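Canvas Stretcher and Finisher, Part-Time (Jomcombe workshop)

Forkodano prints wall art on canvas and ships it to people who have just painted the living room and regret the color. We need one more pair of hands at the stretching bench.

You would be pulling printed canvas over pine bars, folding corners that lie flat, stapling, and checking the wrapped edges before anything goes in a box. Our catalog runs to 381 designs. A great many of them are lighthouses. You will develop opinions about lighthouses.

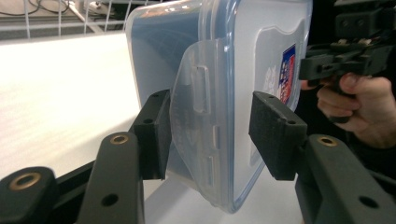

Clear container with a locking flap.

Hours are 18 a week, spread over 3 mornings. Pay is hourly and goes up after the first 2 months if we still like each other. December is busy, and vacation requests for it are read with great sympathy and then turned down.

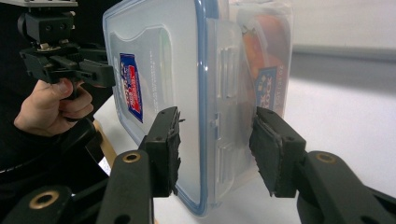
Framing or upholstery experience is welcome. A steady hand and decent eyesight matter more, and you should be able to tell a crooked horizon from an artistic one. Customers certainly can, and they write in.

The Atent line is stretched on deeper bars and takes some muscle. We'll show you how. 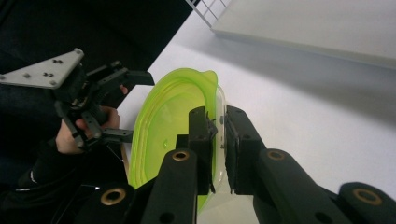
To apply, send a short letter and a photo of something you made that has four square corners. Birdhouses count. Applications close 04/11/2023.

Recent listings
Packing Bench Assistant, Evenings
Print Room Trainee
Color Proofing, Temporary Cover
Delivery Driver, Jomcombe Area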